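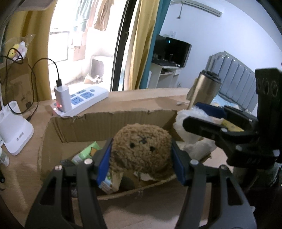

Service de la vie associative et des solidarités

Collecte de jouets : la salle Rocha ouvre ses portes aux familles à partir de jeudi

La collecte de jouets organisée par le service de la vie associative et des solidarités entre en avril dans sa phase de redistribution. Les dons reçus dans les points de dépôt de la commune seront proposés aux familles dès jeudi, à 14 heures, à la salle Rocha. L'accès est libre pour les foyers munis d'une attestation de quotient familial ; les autres habitants pourront se présenter à partir de 16 h 30.

L'opération, conduite avec l'association Kekitz, concerne les jeux de société, les livres pour enfants, les peluches, les puzzles et les petits véhicules. Les articles de puériculture, les jeux vidéo et les vélos relèvent d'un autre circuit et continuent d'être orientés vers la ressourcerie Jaltero, qui dispose d'un atelier de contrôle adapté.

Le tri a été confié à une équipe placée sous la responsabilité de Solange Sales, chargée de mission réemploi. Les jeux incomplets sont mis de côté dans l'attente des pièces manquantes, puis démontés pour constituer un stock de pions, de dés et de cartes à la disposition des accueils périscolaires. Les livres dont la reliure est endommagée sont transmis à la médiathèque, où un atelier de réparation leur est consacré.

Les peluches font l'objet d'une procédure distincte. Elles sont lavées en machine ou, lorsque l'étiquette ne le permet pas, nettoyées à la main, puis vérifiées une à une : coutures, fixation des yeux et du nez, état du rembourrage. Tout article présentant un élément susceptible de se détacher est écarté de la distribution destinée aux enfants de moins de trois ans. « Les donateurs nous demandent souvent si une peluche ancienne peut encore servir. La réponse est oui, à condition que les coutures tiennent et que le tissu supporte le lavage », précise Heloísa Bittencourt, coordinatrice de l'association Kekitz.

Chaque famille pourra choisir deux jouets par enfant, ainsi que des livres sans limitation de nombre. Aucune participation financière n'est demandée. Les jeux volumineux, dont les cuisines et les garages miniatures, seront attribués par tirage au sort à 17 heures ; l'inscription s'effectue sur place, auprès de l'accueil.

Les assistantes maternelles agréées et les structures de la petite enfance bénéficieront d'un créneau réservé en matinée. La demande doit être adressée au secrétariat du service, à l'attention de Gleice Honorato, en indiquant le nombre d'enfants accueillis et leur tranche d'âge. Les lots seront préparés à l'avance et remis contre signature.

Les huit points de dépôt restent ouverts pendant toute la durée de l'opération, aux horaires habituels des équipements qui les hébergent. Il est demandé aux donateurs d'apporter des articles propres, de retirer les piles et de réunir les pièces d'un même jeu dans un sachet fermé. Les cartons déposés à l'extérieur en dehors des heures d'ouverture ne pourront être pris en charge.

Le stationnement sera possible sur le parking de la rue Drallesico, dont l'entrée basse donne directement sur la salle. L'accès pour les poussettes et les fauteuils roulants se fait par la rampe latérale.

Les articles qui n'auront pas trouvé preneur seront répartis entre les centres de loisirs et la ludothèque. Une nouvelle session de tri est prévue avant l'été ; les personnes souhaitant y prendre part peuvent s'inscrire à l'accueil du service.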